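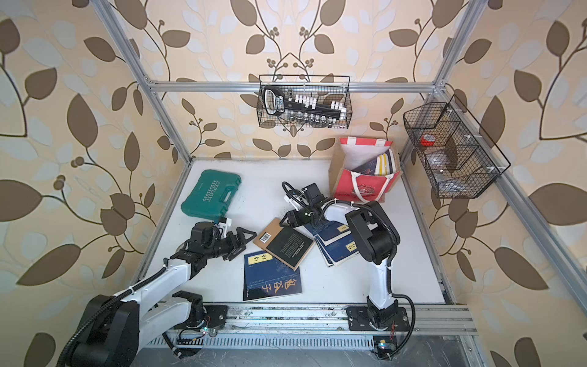 Section 3: Setting up your Brelta sewing machine and getting to a first seam

Okay, the machine is out of the box and you've read the safety sheet (please read the safety sheet). This section takes you from a bare machine on a table to a straight seam you can be pleased with. I wrote it for the Tunetgate sewing circle, where we have the Brelta on loan, but it works just as well at home. Last updated November 15, 2020.

Set aside a quiet hour the first time. After that you'll do the whole lot in the time it takes to boil a kettle.

Placing the machine

1. Pick a table that doesn't wobble. Lean on one corner with your hand and see. My old kitchen table failed this and I sewed on it for a year anyway, and every long seam I made that year wanders off to the left!

2. Put the machine down with the needle straight in front of your nose. Most people center the whole body of the machine, and then they spend the afternoon twisted sideways.

3. Leave a forearm's length of table to the left for the fabric to rest on. Curtains and quilts need more, so push the table against a wall if you're sewing something heavy. It keeps the cloth from sliding off the back and dragging at the needle.

4. Run the power cord behind the table. Plug it into the machine first and the wall second.

CAUTION: Keep the power switch OFF for everything up to the test seam. The foot pedal is very easy to step on while you're hunting for a dropped bobbin.

Putting in the needle

5. Turn the handwheel toward you until the needle bar is as high as it goes. Always toward you, by the way. Turning it backward can tangle the thread underneath.

6. Lower the presser foot, loosen the needle screw half a turn, and pull the old needle down and out.

7. Slide in the new one, flat side facing the back, and push it up until it stops. Tighten the screw with your fingers and then a tiny bit more with the little screwdriver.

Note: For ordinary cotton, use a size 80/12 needle. Jeans want a 100/16. If you hear a popping sound with each stitch, the needle is dull, so change it even if it looks fine.

Winding the bobbin

8. Put your spool on the pin and take the thread around the small tension disk on top.

9. Poke the end up through the hole in the bobbin, set the bobbin on the winder, and push the winder to the right until it clicks.

10. Switch on, hold the thread tail, and press the pedal gently. Stop after a few turns, snip the tail close, then carry on until the bobbin is nearly full. Switch off again.

A good bobbin feels firm when you squeeze it. If yours is squashy, the thread missed the tension disk. Pull it all off and start over (I know, I know, but it will only annoy you later).

Threading the top

11. Raise the presser foot. This opens the tension disks inside, and it's the step everybody skips, me included.

12. Follow the printed arrows: down the right channel, up the left one, through the take-up lever, down again, and behind the needle bar guide.

13. Thread the needle from front to back and pull out a hand's length of thread.

14. Drop the bobbin into its case so the thread unwinds counterclockwise, and slip it under the little spring. Hold the top thread loosely, turn the handwheel toward you once, and the bobbin thread comes up in a loop. Pull both threads toward the back.

The test seam

15. Fold a scrap of the fabric you plan to use, so you're sewing 2 layers. Set the stitch length to 2.5 and the tension to 4.

16. Lower the needle, lower the foot, switch on, and sew slowly for a few inches. Guide the cloth with flat hands and let the machine do the pulling.

CAUTION: Don't sew over pins. Sólveig Ladefoged did it once at the circle and half a needle landed in her tea.

Now look at both sides. The stitches should match. Loops on the underside nearly always mean the top thread isn't seated, so go back to step 11 before you touch the tension dial. If the bobbin thread shows on top, turn the dial down by half a number and try another scrap.

Keep that scrap! I write the needle size and tension on mine in pen and pin it in my notebook, an idea I pinched from Heiðrún Bisgaard, and it saves so much fiddling the next time I use the same cloth.

When you're done, switch off, unplug, and leave the foot down on a bit of folded cotton. Cleaning and oiling are in Section 4.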